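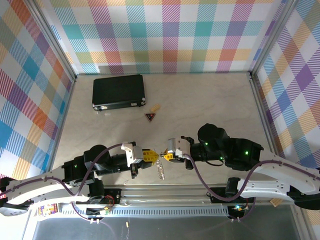 How do we decide when the giving arm should let go in a two-arm handover?

The release gets its own small classifier, trained separately from the motion policy, and the giver only opens when the classifier says the receiver has hold of the part. It looks at the last stretch of motor current from both grippers plus finger position. The cameras don't feed it at all.

December, 4:40 pm

Okay, writing this down before I go home and lose the thread of it. Zohreh Tabrizi has been at me to put the release gate in the notebook properly, and she's right, half of it is on the whiteboard and the other half is in my head.

Where we were: one policy doing everything, trained on the 619 teleoperated handovers in the Clunen set. It's pretty good at the approach. The arms come in, the fingers line up, lovely. Then it lets go on what I can only call a learned rhythm. If the receiver closes a touch late, the giver opens anyway and the part goes on the floor. With rigid parts you get away with it a lot of the time. With the coil spring you really don't, it hangs from the fingertips and any sideways nudge sets it swinging, and then the receiver is chasing it.

I'd assumed for ages this was a vision problem (those perforated yellow fingers hide a good chunk of whatever they're holding, and a shiny spring doesn't help), so I spent far too long fiddling with crops and image augmentation. A bit of a gain on the approach. Release errors stayed where they were. Should have plotted the currents first! When I finally did, the moment of shared grip was sitting right there in the traces: receiver current climbs, and a short beat later the giver's current shifts as the load gets shared. You can pick it by eye on nearly every demo.

So, the gate. I chopped the demos into short overlapping windows and labelled each one "shared" or "not shared". After throwing out the ones where Zohreh and I disagreed, that left 2,874 windows. The labels came from the traces plus the video, the two of us working separately, then a long argument over coffee about the in-between ones. We ended up dropping most of those instead of forcing a label. I'm a bit uneasy about that, more below.

The classifier is tiny, a couple of one-dimensional conv layers and that's your lot. It runs on the Tremar box next to the rail without bothering the main policy loop. The policy can ask for a release whenever it likes, but the giver's gripper command is held at its last closed value until the gate has said "shared" six windows running. I tried fewer and it would trip on the bump when the fingers first touch each other. More than six and the two arms stand there holding the thing like they're both too polite to take it.

Test was 44 spring handovers with the gate off and the same again with it on. Same start poses, same checkpoint, gate toggled in the config. I alternated on and off so any drift in the grippers over the afternoon would hit both the same way.

Result: drops with the gate on are well under half of what they were with it off. Handovers take a little longer on average, which I expected and don't mind. The drops that are left are nearly all a different beast, where the receiver catches a single coil at the edge of the finger. The current climbs as though it has a decent grip, the gate says go, and the spring slips out afterwards. That's a poor grasp and the gate can't see it. Fixing that probably means a little test tug before release, and I'd like to try one.

Things I don't trust yet:

Dropping the ambiguous windows makes the validation accuracy look rosier than it should. Need to score the gate on the dropped ones too, even if the labels are rubbish, just to see what it does with them.

All of it was run with the plaid walls up. The gate doesn't care what's on the walls, but the policy might, and if the approach gets worse with plain ones the gate will be seeing contact it wasn't trained on. Vasilakis has the plain panels. I'll ask.

One spring. One! A softer one will share load more slowly and I reckon the six-window hold might need changing. There's a bag of assorted ones in the Flidska drawer, so no excuse there.

The purple cables. On a long reach the left one tugs a little at the wrist, and I think it shows up as a slow ripple in the giver's current. It's much slower than the grip signal so it shouldn't matter, but I haven't filtered it out and I haven't checked. Zohreh thinks it's the cable clips, I think it's the loop being too short.

Next session: score the dropped windows first, then the softer spring, then swap the arm roles so the right one gives. The demos are heavily lopsided towards the left arm giving, and I've a nasty feeling the gate has learned some of that.

Config is saved as release_gate_hold6. The old ungated one is in the same folder, please don't tidy it away, I still need it for the comparison runs.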